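Tarneck Op Shop: winter sorting update

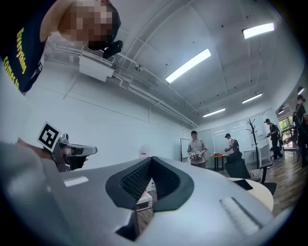

A navy tee with yellow lettering, seen up close.

July is our heaviest month for donations, and this year is no different. The back room at Tarneck has taken in 1,213 bags since the start of winter, mostly coats, jumpers and kids' clothes. Thank you to everyone who has dropped something off. We do have a few changes to tell you about, so please read this before you load the car.

Donations are now taken at the side door on Araya Street between 9.30 am and 3 pm. The front counter can no longer accept bags, as the walkway has to stay clear for prams and wheelchairs. If the side door is shut, please take your bags home and try again. Anything left on the footpath overnight usually gets rained on and goes straight to the tip, and we pay for that by weight. Last year the tip fees came to over 3,000 dollars.

What we need at the moment: men's trousers in larger sizes, doonas and blankets in good order, school shoes, and winter pyjamas for ages 4 and up. We have plenty of women's office wear and can't hang any more of it until spring.

What we can't take: pillows, electric blankets, bike helmets, car seats and anything with a gas fitting. Single socks and worn-out T-shirts are fine if you bag them separately and write RAGS on the outside. Rosska collects the rags and cuts them down for workshop cloths. They prefer cotton, but a mix is all right. Please take out safety pins and name badges first.

Printed T-shirts have their own rack now, just past the books. They were getting lost among the plain ones, and a fair few people come in looking for old band and fun-run shirts. All of them are four dollars, adults' and kids' sizes alike. Anything with a small stain is on the dollar rail by the fitting room.

Robel Gidey has taken over the mending table. He can replace zips and buttons and do simple hems, and he has asked for spare thread in dark colours, especially navy and bottle green. Jars of odd buttons are also welcome. He is not able to take on private alterations – try Pronunetti in the arcade for those.

The half-price rail will be out for the last two weeks of the month. Coats are included, shoes and linen are not. Bring your own bags if you can, as we are down to our last box of 100.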